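Normas de taller para robots con pinza: lo que hemos aprendido a base de sustos

Llevo semanas prometiendo esta entrada y ya me da hasta vergüenza, así que allá va, con café y sin mucho orden. Va de normas. Sí, ya sé, normas, qué tema más sexy. Pero es que desde que en el laboratorio empezamos a escribir las nuestras en una hoja pegada a la puerta discutimos muchísimo menos, y yo duermo mejor.

Para los que llegáis nuevos: trabajo en un grupo pequeño que enseña a brazos robóticos a coger cosas y dejarlas en otro sitio. Dicho así parece poca cosa. Luego te pasas una tarde entera peleándote con un vaso.

La hoja de la puerta

La primera versión la escribió Khadija Radwan un martes por la noche, bastante enfadada, después de encontrarse el brazo aparcado en una postura rarísima y con una pieza todavía entre los dedos. Tenía 2 normas:

1. El brazo se deja en reposo y con la pinza vacía.
2. Si no sabes cuál es la postura de reposo, preguntas.

Y ya está. Funcionó de maravilla durante un mes o así, hasta que llegaron los estudiantes de noviembre y vimos que había un montón de cosas que los demás hacíamos de memoria y que no estaban escritas en ningún lado. ¿Cómo iban a saber ellos que la seta de emergencia se prueba al encender y no solo cuando hay lío? Si es que no se lo había contado ninguno de nosotros, yo la primera.

Ahora la hoja va por las 32 normas, que me parecen demasiadas (Muammer Çınar opina que faltan, claro, pero Muammer le pondría normas a la cafetera). De vez en cuando hacemos limpieza y quitamos alguna que ya no pinta nada. La última en caer fue una sobre el mando viejo, que llevaba meses en un cajón.

Lo de las manos

Aquí me pongo seria un momento. La velocidad baja cuando hay alguien al alcance del brazo. Siempre, también cuando es «solo un segundito», también cuando tienes prisa por acabar la tanda. Los límites concretos salen de la evaluación de riesgos de cada puesto y de lo que diga el manual de tu robot, así que no me pidáis un número en los comentarios, porque no os lo voy a dar: el mío no vale para vuestra mesa, ni para vuestra pinza, ni para lo que estéis agarrando.

Lo que sí os cuento es cómo lo hacemos nosotros. Quien va a meter la mano lo dice en voz alta, quien lleva el mando contesta y para el brazo, y hasta que no ha contestado no se mete nada. Al principio te sientes ridícula diciendo «¡mano!» en una sala con dos personas. A la semana te sale solo, y en casa también, que el otro día se lo solté a mi hermana por encima de una ensalada.

Ah, y parar el programa no es lo mismo que cortar el movimiento de forma segura. Si hay que desatascar algo o tocar los dedos de la pinza, el brazo se deja bloqueado según el procedimiento del fabricante. Esta la tenemos en rojo.

Repetir bien, y apuntarlo

La otra mitad de la hoja va de datos, que es donde de verdad nos tirábamos los trastos. Cuando grabas la misma tarea muchas veces, cada persona tiene sus manías. Sunee Ongart se acerca a los objetos despacísimo y desde arriba, yo entro en diagonal como si me persiguieran. Las dos formas pueden servir, pero hay que anotar quién ha hecho qué, porque luego toca explicar por qué una parte del conjunto se comporta distinto y te quedas mirando la pantalla con cara de besugo.

De una tanda de 1277 episodios nos quedamos con 628. ¡La mitad fuera! Y casi todo por tonterías: no se había apuntado el objeto, alguien había cambiado la lámpara de sitio a media mañana, o la etiqueta decía «éxito» cuando la pieza se había escurrido al final. Dolió bastante, la verdad. De aquel disgusto salió nuestra lista de agarre, que hemos bautizado Histik (no significa nada, la eligió Gyu-bin Seok y nos hizo gracia cómo sonaba).

La lista Histik, versión para humanos

Os la copio casi tal cual. Se repasa al empezar cada tanda y otra vez cuando se cambia de objeto:

1. Mirar la cámara de la muñeca antes de mover nada. Si los dedos no se ven bien, se limpia la lente y se vuelve a mirar.

2. Dejar la luz quieta. Se apunta de qué lado viene y no se toca hasta el final de la tanda, aunque moleste en los ojos.

3. Escribir el nombre del objeto igual que en el inventario. Nada de «vaso azul», «vasito» y «el azul» para la misma cosa, que nos conocemos.

4. Con piezas que se estrechan, decidir antes a qué altura se agarran y mantenerla. Una pared inclinada puede escurrirse al apretar, así que se empieza con poca fuerza y se sube según los límites de la pieza. Nosotros probamos primero por el extremo estrecho, con un dedo a cada lado.
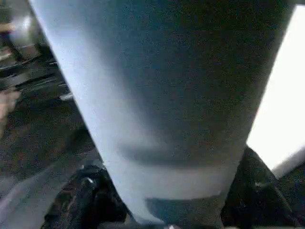
5. Esperar un momento con la pieza sujeta antes de levantarla. Si se mueve, se abre la pinza con la pieza apoyada y se anota como fallo. Los fallos también se guardan, con su etiqueta y sin adornos.

6. Al terminar, pinza vacía y brazo en reposo. (Hola, Khadija.)

La pelea pendiente

Nos queda por resolver quién puede cambiar la lista. Nuanchan Nuchit quiere que cualquier cambio lo revise otra persona, como se hace con el código, y Muammer prefiere que se apunte a lápiz y se hable los martes. Yo voy con Nuanchan, aunque reconozco que lo del lápiz tiene su encanto y que más de una norma buena empezó siendo un garabato en el margen.

Si tenéis una hoja parecida en vuestro taller, pegadla en los comentarios, aunque esté llena de tachones. Sobre todo me interesa cómo organizáis los cambios de turno, que los nuestros siguen siendo un poco caóticos y la norma 19 la hemos reescrito ya tres veces.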